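Set up the shelf before you set up the arm

I have spent a good part of my working life bolting robots to floors, and I still get a thrill when a new cell wakes up. What I want to argue for this month is the dullest part of the job. If your arm is going to pick drinks from a fridge, spend your first morning on the fridge.

At Salora we inherited a cell that missed its picks for weeks. Everyone had retuned the gripper. We had a folder of 3391 logged picks, and when we finally read it properly the misses bunched up in the same few lanes, where the dividers had crept sideways. We pushed the dividers back, clipped them down and taught the lane positions again. The arm was fine! It had been fine the whole time.
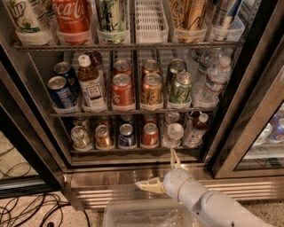

Fingers under the bottom shelf, with every lane above it divided off.

So my order of work goes like this. Level the cabinet. Fix the bins and dividers so that a careless restock can't shift them. Prop the doors where they will stay and mark the spot on the floor. Only then teach the arm, and teach it from the bottom shelf up, because the bottom shelf is where the wrist has least room and you want to find that out early. I set the approach speed low and leave it low for the first 53 picks, watching each one from the side. It is slow and I love it.

Grip force comes last. A thin can forgives very little, and people are tempted to cure a slipping can with more squeeze. Look at the finger pads first. A pad with a shiny patch needs a clean or a change, and eight minutes with a cloth will often save you an afternoon in the settings.

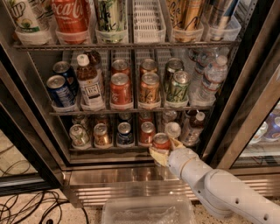 Frerichs wrote in after my last piece to say that all this fuss over shelves misses the point, and that a decent vision system should find the can wherever it happens to be. I have some sympathy. The newer cameras are wonderful, and the one we tried at Diltport coped with things I would never have dared put in front of it. But a camera can find a leaning can and still leave the fingers no room to get round it. Good eyes deserve a tidy shelf.

The place you put things down needs the same care, and it gets less. A tub on the floor can be nudged by a passing foot. I like a low stop fixed behind it and a release height checked at the start of each shift – a quick job, done before the kettle boils.

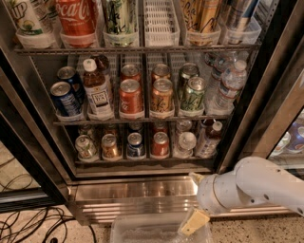 How often should the lanes be taught again?
After every restock that moves a divider, and otherwise once a month.

On the Cloveo job we kept a card taped inside the control cupboard, with the date of each check and the initials of whoever did it. It had 111 entries by June. I'd like to see one in every cell, in pencil, with the smudges left on.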